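Casting soft finger pads for a home-built gripper
Pieter Baloyi and Refilwe Le Roux
July 2018

3. Making the pads 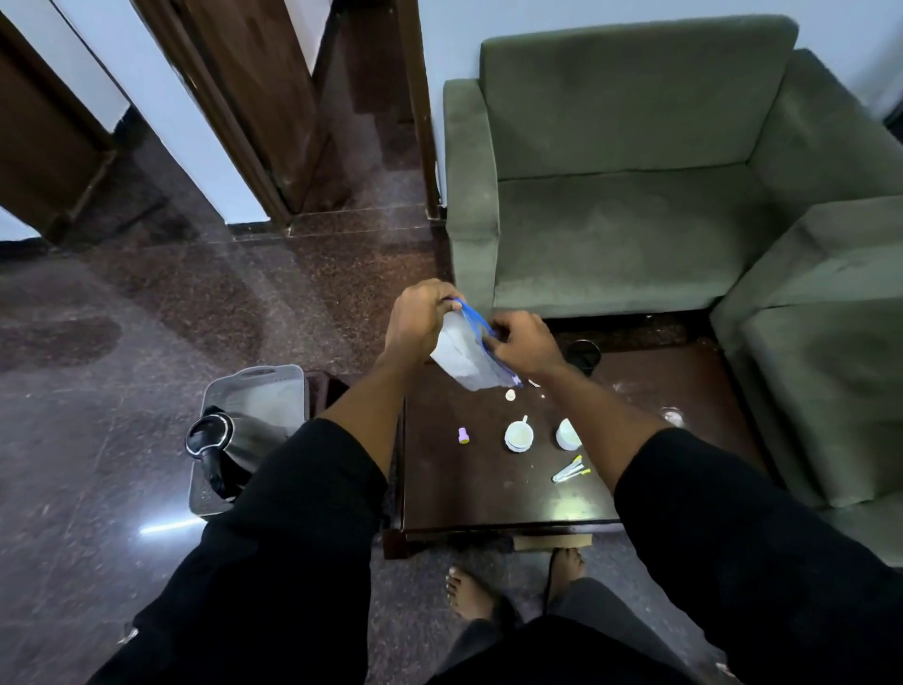

The Femik gripper has 2 fingers, each printed in hard plastic and each too slippery to hold anything lighter than a mug without squeezing it. Soft pads were always part of the plan. We had hoped to buy them, but the pads sold for larger grippers did not fit our finger width, and cutting them down left a ragged edge that caught on cloth. We therefore cast our own from two-part silicone.

All of this work was done at home, on whatever table was free. The shared workshop at Ndlovu has a proper bench and a vacuum pot, but it closes early, and the silicone we used must be poured soon after mixing. Small parts and dry supplies were kept in zip-top bags between sessions, and this stopped most of the dust that had spoiled our first batch in December. Figure 1 shows work at the coffee table, with a bag held in both hands and two syringes and small white cups within reach.

Figure 1. Work at the coffee table.

The moulds were printed in two halves and held shut with rubber bands. We measured the two parts of the silicone by volume, with a separate syringe for each. Weighing would have been better. Our kitchen scale moved in whole grams, and a single pad needs so little material that an error of one gram changes the mix badly. The first pads, which were weighed, stayed sticky at one corner and had to be thrown away.

Mixing was done by hand and slowly. Fast stirring draws in air, and without the vacuum pot we had no good way of getting it out again. Tapping the filled mould on the table brought up the larger bubbles. Small ones stayed near the surface of most pads and did not seem to matter for grip, although they did become the starting point for tears later on (see Section 5).

We poured 6 sets of pads in all. The first three had a flat face and the others had shallow ridges running across the finger. Refilwe Le Roux drew the ridged version after seeing the flat pads lift a plastic lid and then refuse to let go of it. The ridges cured that, at the cost of a slightly weaker hold on smooth glass – a trade we were willing to make for household use.

Fixing the pads to the fingers took longer than casting them. Ordinary glue does not hold silicone. We tried double-sided tape, which slid under load, and then changed the finger so that the pad locks into a groove along its back. The groove has to be printed slowly or its lip breaks when the pad is pushed in. A worn pad can now be changed without tools.

The controller, Drornero, needed only one change. With bare fingers it had been stopping when motor current rose sharply at contact. Soft pads blur that rise, so the old setting closed the fingers well past the point of a firm hold. We lowered the limit and added a short pause before lifting. The new values were found by trial, over 71 closings on a cardboard tube, and have been stored in the Grurnasix settings file along with the mould drawings. Anyone using a different silicone should expect to repeat this step – a harder grade will need a higher limit.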